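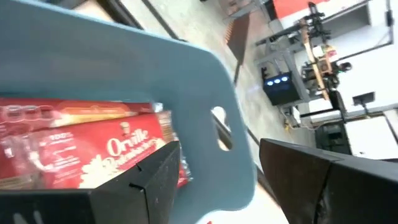
Try the flat fingers before you touch a single controller setting, Oi-ling Shih told me on my first Tuesday with this setup, and I wish I'd listened!

4. Comparing the two finger sets

By now both arms should be homed and talking to the Ridberg controller (if they aren't, go back to part 3). I'm going to take you through the same comparison I did with the Plutitz fingers and the Rellberg fingers, using snack packets in clear wrap and a plastic bin. You can use other groceries if you like, just keep them the same for both runs.

4.1 Fit the Plutitz fingers to both arms. Snug the screws by hand first, then tighten.

4.2 Open and close each gripper from the controller and watch the tips. They should meet flat – if one leads the other, loosen it and start over.

4.3 Set the grip level to 9. I know it looks low on the slider. Leave it there for the first run.

4.4 Put the bin toward the back left and scatter your packets near the middle, where both arms can get at them. A bit of overlap is good, because a neat row is way too easy.

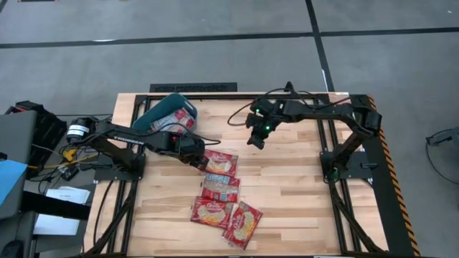 Page last changed: September, rev. 151

4.5 Bring one gripper down over a packet and stop just short of it. Check that the wrist cable on the other arm still has a free loop before you go any lower.

4.6 Close, lift, move over the bin, open. Write down whether you caught the packet itself or only the wrap, as those are two very different grips and I mixed them up in my first log (sorry to anyone who read it).

4.7 Do the same from the other side, then with both arms working close together.

Note: the controller saves every move to one long log. Mine ran to 3,317 lines for the first set and I hadn't named the file. Name the file!

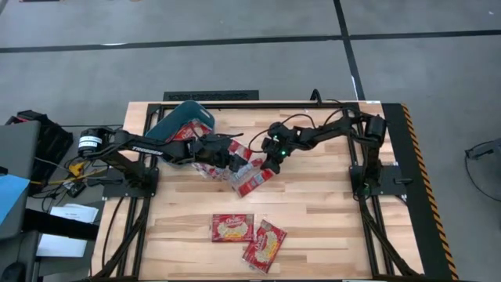

Huang wrote in to ask whether the two grippers can go for the same packet at once, and whether the controller will stop them if they bump. Yes to the first, if you go slowly. As for the second, please don't count on it – keep a hand near the stop button whenever the tips are this close.

4.8 Swap to the Rellberg fingers, repeat 4.2, and run the whole thing again at the same grip level.

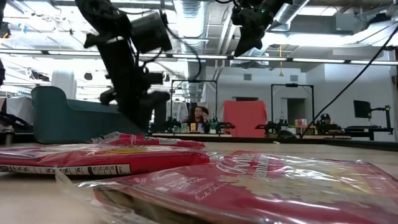

CAUTIONS AND CLEANUP

Caution: keep your hands off the table while either arm is powered. Pause first, then tidy the packets.

Caution: loose plastic film can get pinched between the fingers. Pick it out by hand with the power off, never by cycling the gripper.

When both runs are done, export the logs, park the arms, and go on to part 5 for camera setup.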